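Skurkcombe Round Bin, small — green rim, red inside

Home > Kitchen & Laundry > Bins & Buckets

Item 1678
In stock at the Tamiru warehouse, low in the shop

Plain round bin, no lid, no pedal, nothing to break. Light green rim, red inside. Dry rubbish mostly — wrappers, packets, little cartons, the stuff that piles up on the table after lunch. Small enough to park on a chair while you clear up, then back on the floor.
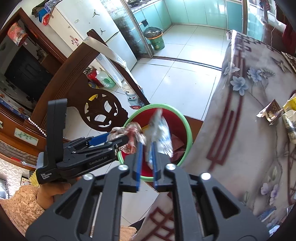
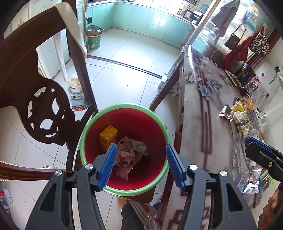 Can I use it without a bag?
Most people do, for dry rubbish. Tip it out, rinse, leave it upside down to drain. For tea bags, peelings, anything that drips, put a liner in and fold it well over the rim or it'll slide down by the second day.

WHAT YOU GET
One bin. No liners in the box, they're sold seperately (see bottom of page). Comes nested if you order more than one, so give them a twist to get them apart, don't yank. If two really stick, warm water round the outside one and wait a bit.

COLOUR
Green rim / red inside is the only colourway we're carrying at the moment. The all grey one is finished, please stop ringing the shop about it. Might be back, Iremis haven't told us. Batches vary a little — the last lot was a touch lighter in the green than the October lot. If you need a matching set order them together and say so in the notes box.

WHERE IT GOES
Under a desk, beside the sewing table, end of the kitchen bench, kids' room, caravan. Sits fine on a flat chair seat or a stool while you sort. Not great outside in full sun all summer, plastic is plastic. Keep it well away from the heater.

Not a nappy bin. No lid means no lid.

CLEANING
Warm water, dish soap, soft cloth. Red inside hides tea and sauce marks pretty well but do wipe it out, sticky lolly wrappers leave a film and then the ants find it. No scourers, they dull the finish. Bicarb and water overnight if it's picked up a smell. Not dishwasher safe — a few customers have tried, the rim goes wavy.

LINERS
Any small kitchen tidy bag will do. The Clokamura small roll is what we use at the counter, 54 bags to a roll, unscented. Bags with handles are a bit of a pain on this one, the handles hang down the outside and get caught on things. Tuck them under or cut them off.

A FEW TIPS FROM THE SHOP
Flatten cartons first. A little box standing up inside takes up half the room.
Scrunchy wrappers spring back, push them down into the biggest packet and roll the top over.
Soft plastics in one bin, paper in another if your council collects them apart. Check yours, they're all different.
Don't carry it by one side of the rim when it's full. Two hands.

ORDERING
Singles are fine, no minimum. Buying for a school or hall, 6 or more go at the carton price, ask Hannelore Eder on the order desk and she'll work out the freight with you. Pickup from the side door, ring the bell and wait, it's a long walk from the back.

Bulk stock is roughly 2000 units across all the round bins, so big orders are usually ok but allow extra time before the holidays.

RETURNS
Unused, within the usual return period, with the docket. Cracked in the post — keep the packaging and send us a photo of the damage and the label, we'll swap it. We don't take back used bins, sorry, for obvious reasons.

CUSTOMER NOTE
"Bought one for the workshop, went back for two more. Bit smaller than I pictured but it gets emptied more often so no complaints from my wife. Would like a lid." — Alois Steiner

(No lid planned, we did ask.)

ALSO LOOK AT
Skurkcombe Round Bin, large
Skurkcombe dustpan and brush set
Clokamura liners, small roll and large roll
Iremis peg bucket with hook

Prices and stock on this page checked 21 November 2024. Freight is worked out at the checkout, rural adresses can take longer.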